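Replacing the tub caulk, second try

September 29, 2022

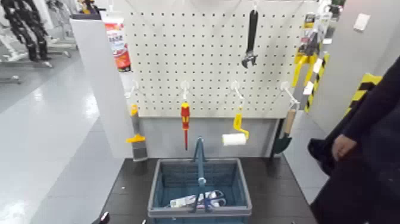
I redid the caulk around our bathtub in July and by the middle of August it was peeling at the faucet end. Last weekend I pulled it all out and did it over. I'm writing it down so I have something to look at the next time, and because a couple of people asked after I complained about it here.

The first mistake was putting new caulk over old. I had scraped off the parts that looked bad and left the parts that looked fine. New silicone does not stick well to old silicone, even old silicone that looks fine. The seam held along the middle of the long wall, where I had gone down to bare tile, and let go everywhere else.

So this time all of it came out. That took most of Saturday morning. I cut along the top edge and the bottom edge with a utility knife, then got a scraper under one end and worked along. Some stretches came up in one long strip. The corner by the drain came up in crumbs. I have read that a hair dryer softens it and I tried that, but I couldn't tell any difference.

After the scraping there is still a thin film left behind. You can't see it very well but you can feel it with a fingertip. I went over it with a plastic razor blade and then with rubbing alcohol on a rag, 5 passes on the worst part. The tub is acrylic, so I kept metal blades off it as much as I could. There is one scratch near the soap dish and I know exactly when I made it.

The second mistake in July was not letting the joint dry. We had showered that morning and I started after lunch. There was water sitting down in the gap behind the old bead and I sealed it in. My neighbor Aatos Peltonen, who tiled his own bathroom, told me to leave it alone overnight with the fan on. We did that and used the downstairs shower, which has the pressure of a garden hose with someone standing on it.

Sunday morning I filled the tub with water before I started. The weight pulls the tub down a little and opens the gap as wide as it will ever get. If you caulk it empty, the first bath stretches the bead. I didn't do that in July either. It takes a while to fill and you have to kneel next to it, or stand in it, and I stood in it in shorts.

I put painter's tape above and below the joint, cut the tip small, and went slowly. Then one pass with a wet finger, and the tape came off right away while everything was still soft. The long side looks good. The short side at the back has a lump where I stopped to answer the door. I left it. Touching it again would have made it worse.

The tube said it was safe to get wet the same day. I waited until Monday night anyway and then let the water out.

The tape cost more than I expected and I have most of a roll left, so I may do the kitchen sink next. The strip behind the faucet there has been gray for as long as we have lived in this house. My wife would like me to fix the closet door first. It has been off its track since spring and we have been lifting it out of the way every morning.

I'll check the tub seam at the end of the year and add a line here on how it's doing.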